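Workshop notebook – natural dyes, cotton batch

2 Jun 2025
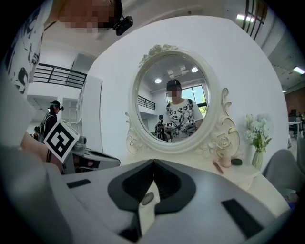 Madder day! I've been waiting for this one since the roots came out of the ground in December, and the first skeins are on the line now, so I want to get everything down before I forget what I did.

Starting point was the Lindqvist cotton, the 2-ply, scoured last week with washing soda. I weighed the lot dry before it went in for mordanting: 2,205 grams including the ties. That's more than I've ever tried to dye in one go and the big pot was really too full. Next time split it. Yarn that can't move doesn't take color evenly, I know this, I wrote it in this very notebook last year and then ignored it.

Mordant was the tannin step first (oak gall, overnight), then alum acetate, then the chalk bath. Minttu Kallio swears by wheat bran for the last bit instead of chalk and I'm going to give her a few skeins to do her way so we can lay them side by side. She thinks bran gives a softer hand. I can't feel a difference on her old samples but she may well be right about the color, her reds are always a bit deeper than mine.

The madder: dried root, chopped by hand with the pruners, then through the old coffee grinder. Rinsed it twice in cold water and saved the rinse, which is a lovely murky yellow-orange and might be worth a bath of its own. Then the ground root went into the pot with tap water. Our water here is hard and for once that's a good thing – madder loves it.

Heat is where I've gone wrong before. Brought it up as slowly as the burner would let me, lid off, thermometer clipped to the side, and held it well under a simmer. The browns come out if it gets too hot and then you have brick instead of red. Stirred every few minutes for the first hour, then got lazy. Turned the burner off after lunch and left everything sitting in there to cool.

And the color! Pulled one skein early to check and it was a proper warm red, a bit orange toward the ties, with none of the dusty pink I got from the spring batch. I had to go and show everyone. Rinsed it, squeezed it in a towel and put it by the window, and it's drying lighter but still red. So, so pleased.

Things that weren't great:

Two skeins at the bottom of the pot have a paler band where they were folded under. Could overdye, could leave. I sort of like them. They might go into the Hevudance blanket where the stripes are going to be uneven anyway.

The figure-eight ties were too tight. White spots under nearly all of them. Use the loose cotton tape and leave room for a finger.

Root bits everywhere. The Tokari straining cloth is too coarse for anything that's been through the grinder, and I spent ages shaking crumbs out of wet yarn. Put the root in a bag next time, an old pillowcase would do.

Second bath is on now with the exhausted root and fresh yarn, same slow heat. I expect coral, maybe peach. After that I want to try a pinch of iron on a small piece just to see how far toward purple it'll go. Iron stays in its own pot with its own spoon, please, everybody. The gray cast on the weld yellows in the spring was from a shared spoon, I'm sure of it.

To do: label the skeins before they all look alike. Cut snips for the sample cards and tape one set in the south window for the light test. Ask at Drirlow whether they have any more of the fine wool, as I'd love to see this same bath on wool. Order alum. Minttu has the good scale, get it back.

Weld seedlings need thinning too but that's for the garden book.

Later – checked the second bath. Coral! Much brighter than I guessed. Leaving it in overnight.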